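11 May 2022. Gripper comparison, soft goods, second session. Present: Musyoka Nzioka and the undersigned.

The purpose of the session was to compare the Prilness fingers with the Colis fingers on light items that deform when held. Both sets were fitted to hand-held tools, and the servo settings from the Trorham trials were kept. 291 grasps were logged before the midday stop, 63 of them on items made of mesh or sheer fabric.

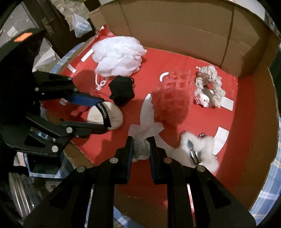
Which grasps should be repeated when the contact pads are changed? All those made on thin fabric, at the same closing speed, before any new item is introduced.

Thin fabric remains the harder case for both tools. The powder puff gave no difficulty at either speed. The bow was recorded separately, as its tails may be gripped in place of the knot — the log sheet has no column for this at present.

Musyoka will add the column and send the revised sheet to Ndung'u. Pads to be wiped every 30 grasps. Long run deferred to June.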